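# About Truven

Truven is a small automation company. We teach robots to do ordinary jobs with ordinary objects: picking up a telephone, closing a box, putting things back where they were. Most of our work is done for firms that want a robot to help on a desk or a bench, next to people, in a room that was never built for one.

We work from the ground floor of the old Plarkov building in Skellositz. The company was started in a single room on the floor above and moved downstairs when the lift stopped being reliable. We have kept the brick wall and the wooden floor. The heating has been replaced.

## What we do

A robot learns a task from examples, and people provide the examples. One of our operators sits or stands at a table with a gripper in each hand and does the job with the grippers instead of with fingers. The movement is recorded. When there are enough good recordings of the same job, they are used to train the arm.

The method is slow to begin with. A new operator needs practice before the recordings are any use, mainly in learning to go at an even speed and to let go of things cleanly. The telephone task has 1,738 recordings in it so far. We throw away the ones where the object slips or the operator hesitates for too long, and that figure is what is left after the throwing away.

Our customers usually come to us with one of these:

- a job that is done by hand many times a day and is dull
- a job where the objects are all slightly different
- a robot they already own and would like to use for something else

We don't build arms and we don't sell them. If you need one, we will tell you what has worked for us and where the trouble was.

## Open day

Every April we open the workshop to anyone who would like to see it. It began as a visit for one school in the town and is now the busiest day of our year. At the last one we had 159 visitors, from pupils and parents to people from other firms, and a fair number who had walked past the windows and wanted to know what went on inside.

The doors open at 10 in the morning. Visitors come through in groups of up to 17, which is as many as the room will hold with space left to move. Each group stays for a short talk, a demonstration and a turn on the grippers for those who want one.

The demonstration is always done at the same table, with the objects we are working on at the time. The operator works through the task at normal speed and then again slowly, stopping to answer questions.
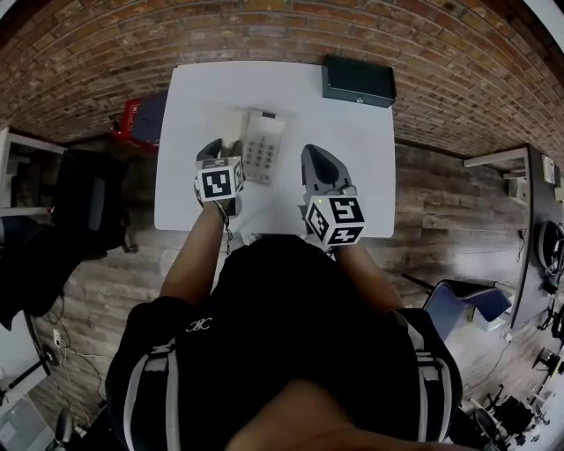 People often ask what the printed cubes are for. The black and white patterns let a camera work out where each gripper is and which way it is turned. Without that we would know what the gripper was looking at but not how it had moved to get there, and the recording would be much less use for teaching. The cubes are checked before every session. A scratched one has to be replaced.

The other common question is why we chose a telephone. It has a smooth body that is easy to drop, it has small buttons, and it has to be put down the right way up. Most people also know how it should be handled, so visitors can see straight away when something has gone wrong. Children under a certain age have to be told what the handset is, but they pick up the task as fast as anyone.

Before the turns begin we explain the rules. They are short:

- Keep the grippers over the table.
- Squeeze gently.
- If something falls, leave it and we will fetch it.
- Hand the grippers back to the operator, not to the next visitor.

Holding the handset is harder than it looks. The pads have to meet it squarely on both sides or it turns in the grip. First-timers tend to come in at an angle and squeeze too hard to make up for it.

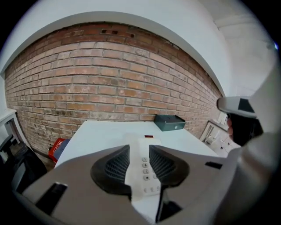 *A cordless handset held between the mesh pads of the gripper.*

After the turns there is tea in the front room. Recordings made by visitors are not kept. They are deleted at the end of the day, and we say so at the door.

## Visits at other times

Schools and colleges can book a visit outside the open day. We take 2 visits a month in term time, and a visit lasts a morning. The content is much the same, with more time on the grippers and a short session on how the recordings are sorted. Pupils are shown good and bad recordings of the same task and asked to say which is which before we tell them.

Firms are welcome too. If you are thinking of giving us some work, bring the objects with you if they will fit in a car. We would much sooner try to pick up the real thing than talk about a drawing of it. There is no charge for a first visit.

## Marinho

Marinho is our training set for desk and office tasks, and it is the project most visitors will have seen. It covers handling telephones, opening and closing boxes, and moving small items from one side of a table to the other. Work on it goes on for most of the year, between jobs for customers. Partners can ask for access, and we share our notes on how each task was set up along with the recordings.

## Getting here

The workshop is ten minutes on foot from Skellositz station. Come out on the market side and follow the canal until you reach the Plarkov building. Our door is the one at the back, through the yard. There is one step, and we have a ramp for it, so please let us know beforehand if you will need it put out.

Parking in the yard is for deliveries only. On the open day the whole yard is closed to cars and the bakery opposite does not allow parking either.

Booking for the next open day starts in February. Places are free but each group fills up, and the morning ones go first.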